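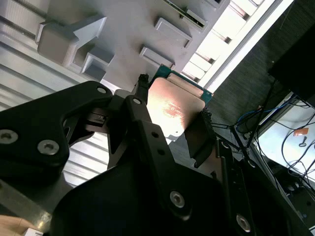
Limel handling stack: frequently asked questions

Maintained by the Flulach software group. Last revised November 11, 2022. Applies to release 2.

General

What does Limel cover?

Limel is the control and perception software used at Flulach for picking up processors and placing them into trays, fixtures and sockets. It runs from the wrist image to the joint commands. It does not cover cell safety, the conveyor interface or the work order system. Those have their own pages.

How are the parts named?

The planner is called Partington. The log and replay tool is called Trarico. Everything else (pose estimation, grasp control, calibration) is part of Limel and has no name of its own. Older notes use "Limel" for the pose estimator alone. If a page was written before May, read it in that sense.

Can Partington be used without the rest?

Yes. It takes a start state, a goal pose with tolerances and a collision model, and returns a timed path. It has no knowledge of cameras. The reverse does not hold: the grasp controller expects the approach segment to be tagged in the way Partington tags it, and will refuse a path without the tag.

Perception

How is the pose of a held processor estimated?

In three stages. The outline of the heat spreader is fitted first, which gives position and rotation in the image plane. Tilt is then taken from the ratio of the visible edges. Last, the result is checked against the commanded finger opening. If the width implied by the pose and the width reported by the gripper disagree by more than the set tolerance, the estimate is marked invalid and no number is passed on.

Why is the printed text on the lid not used?

It was tried. A tilted metal lid under bright light loses its markings, and a matcher that depends on them fails exactly when the part has rotated in the grasp. The outline survives overexposure much better. Text is read in a separate step, at a fixed inspection pose, and only to check the part type.

What happens when the lid reflects a lamp directly into the camera?

The saturated region is masked before the outline fit. If the mask covers one full side of the spreader, the fit runs on the remaining sides and the covariance in that direction is raised. Partington reads the covariance and will ask for a second view if the goal tolerance is tighter than the estimate can support. Lowering the exposure globally is a poor fix. Black finger parts and dark cables then merge into the background and the finger mask goes wrong.

Does the gripper itself confuse the segmentation?

It used to. The links fill a large share of a wrist image and the screw heads are bright round spots that the old detector liked to call corners. Since release 2 the finger mask is rendered from the gripper model at the current opening and subtracted before anything else runs. The model must match the hardware. If you change fingertips, export a new mask model, otherwise the strip nearest the part will be wrong by the difference in tip width.

Do cables in the background matter?

For the pose of the held part, no. For the collision model, yes. Limel does not detect loose cables. Draw a keep-out box around them by hand in the cell file. Thin objects are below the resolution of the depth grid, and an empty grid cell does not mean that nothing is there.

Grasp control

Which surfaces may the fingers touch?

The two opposite edges of the package. The controller holds a list of forbidden regions per part type, and the contact side is always on it. For a new part type the list starts with every region forbidden, and edges must be released one by one in the part file.

Is the grip force or position controlled?

Position controlled down to first contact, then force limited. The switch is made on motor current, filtered over 48 samples. A shorter filter gives a faster switch and more false contacts. A longer one presses harder before it notices. The value can be changed per part type, but it should be changed together with the closing speed, and the pair then tested as a pair.

How is slip detected?

By comparing successive pose estimates in the gripper coordinate system. There is no tactile sensing in the supported hardware. A drift above the limit raises SLIP_SUSPECTED and slows the arm. A second estimate confirms or clears it. The arm does not re-grip in the air under any condition.

The part rotates between the fingers when the arm accelerates. What should be changed?

Check in this order:

Grasp point relative to the centre of the package. A small offset produces most of the torque.
Joint jerk limit on the transfer segment.
State of the fingertip surface.
Grip force.

Grip force comes last for a reason. Raising it hides the first three and they come back at the next part type.

Planning

Why does Partington stop before entering a fixture?

The final approach is a separate segment with its own limits. The planner ends the free-space path at the stand-off pose, waits for a fresh pose estimate, and only then plans the entry. If the fresh estimate does not arrive in time, the arm stays at stand-off. From outside it looks like a hang. The status word will read WAIT_POSE.

Can the wait be skipped?

Yes, with entry_wait set to false. The entry then uses the last estimate made before transfer. It is acceptable for trays with wide pockets. Do not use it for anything with guide features close to the package.

How should a fixture with raised blocks be modelled?

As separate boxes, one per block, on a flat base. A single convex hull is quicker to write and closes off the space between the blocks, which is where the fingers have to go. The planner will then report NO_PATH at goals that are plainly reachable. Flat walls and slatted panels behind a fixture can be modelled as one plane at the foremost surface.

What is the number of planner parameters, and which ones matter?

There are 56. Most sites change four: stand-off distance, entry speed, tilt tolerance and the clearance margin for the outer finger links. The last one is often missed. People measure clearance at the fingertips, and the links spread much wider than the tips when the gripper sits beside a wall or an open chassis.

Calibration and logs

How often must the wrist camera be calibrated?

After any change to the camera, its mount or the fingers, and after any collision stop. There is no fixed interval. Limel compares the rendered and the observed finger outline at each start-up and prints the residual in the log. A residual that rises over several starts is the usual sign of a mount working loose.

What does Trarico record?

Joint states, gripper current and opening, wrist images, pose estimates with covariance, planner requests and replies, and the full parameter set. All streams carry the controller clock. Image timestamps are taken at mid-exposure. If you import recordings from another tool, check this first; many stamp the image on arrival, and the offset then appears as a pose error that grows with speed.

Is there a regression set?

Yes. It holds 2,262 recorded grasps and is replayed against every change to the perception code. It covers pose estimation well and planning hardly at all, as the recordings contain the fixtures as they stood and cannot answer what a different path would have seen.

Can a run be replayed with different parameters?

Perception parameters, yes. Controller parameters can be replayed up to the point where the output first differs from the recording. Trarico stops there and marks the sample.

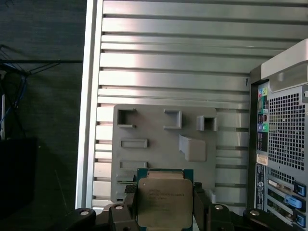

One user writes that the replay stops at the first sample for every run, even with no parameter changed, and asks whether the recordings are damaged.

They are most likely intact. The comparison is exact by default, and a controller built with a different compiler setting will differ in the last digit at once. Set compare_tol in the Trarico settings to the value given in the release notes. If it still stops at the first sample, compare the parameter hash in the recording with that of the running build. A mismatch there means that a default has changed between releases and the recording needs the older defaults file loaded beside it.

Do I need to keep the images?

Keep them for any run that ended in a fault. For clean runs the pose estimates and the joint states are enough for the drift report, and images can be dropped after the report has been made.

Faults

GRASP_WIDTH_MISMATCH

The opening reported by the gripper does not fit the part type. Check the part file, then check for a processor held across its corner. If neither applies, re-zero the gripper.

MASK_MODEL_MISSING

No finger mask was found for the tool number. Perception will not start. Copying the mask of a similar tool clears the message and should not be done.

ENTRY_LATERAL_LIMIT

The sideways force during entry passed its limit. The arm retracts along the entry line to stand-off and holds the part. Take a new pose estimate before trying again. After a second stop at the same goal, the goal is blocked until it is released by hand in the cell file.

CLOCK_STEP

The controller clock jumped during recording. Trarico splits the file at the jump. Both halves can be replayed, but not joined.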